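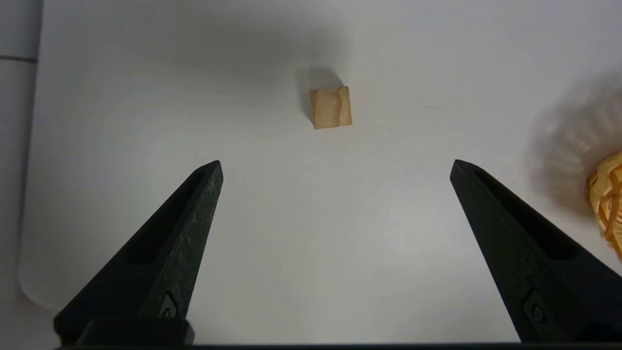
Selomness 7-Quart Slow Cooker Review

I have been making dips in a slow cooker since college, and I've burned the edges of more queso than I'd like to admit. So when my old one finally gave up in June (the knob came off in my hand, mid-party!) I went looking for something with a true warm setting, and ended up with the Selomness 7-quart.

First, the good stuff. It heats gently. I made my usual spinach and artichoke dip the day it came, with cream cheese, sour cream, a bag of frozen spinach and way too much Parmesan, and after 2 hours on low it was smooth all the way through, even right up against the sides. I stirred it once. My old cooker would have given me a brown crust by then, and somebody always wants to eat the brown crust, but I am not that person.

The warm setting is what sold me. I put a buffalo chicken dip on at four in the afternoon, switched it to warm when people started showing up, and it was still scoopable when we were cleaning up. A little thicker, so I splashed in some milk and it came right back.

The crock itself is heavy. I mean really heavy, especially full, and the handles are on the small side, so use good thick mitts and get somebody to clear a path for you. It does go in the dishwasher, but it takes up nearly the whole bottom rack in mine. I've mostly been soaking it overnight and wiping it out in the morning.

What I don't love: the lid. It rattles once things get bubbling, and it drips when you lift it, so tip it away from you or you'll have a puddle on your nice tablecloth. Also the cord is short. I had to move my whole snack table over by the wall, and then the chips ended up by the bathroom door, which wasn't the look I was going for.

And 7 quarts is a lot of dip! If it's just a few of you, a single batch spreads out so thin on the bottom that it cooks too fast. I double everything now. A double batch of the buffalo chicken fed 16 of us with plenty left over for quesadillas the next day (try it, seriously).

I did look at the Vevine before I bought this one. It's cheaper and prettier, and it comes in a really cute butter yellow, but my sister-in-law has it and hers only has low and high. The Qaisi has a locking lid, great if you carry food to potlucks a lot, and I'd probably get that one if I did. Most of my parties are at my own house, so I didn't want to pay extra for it.

Would I buy it again? Yep. Four stars, and I'd make it five if they'd add a couple of feet to that cord. Next up is my chili cheese dip, double batch of course, and I'm borrowing an extension cord from next door.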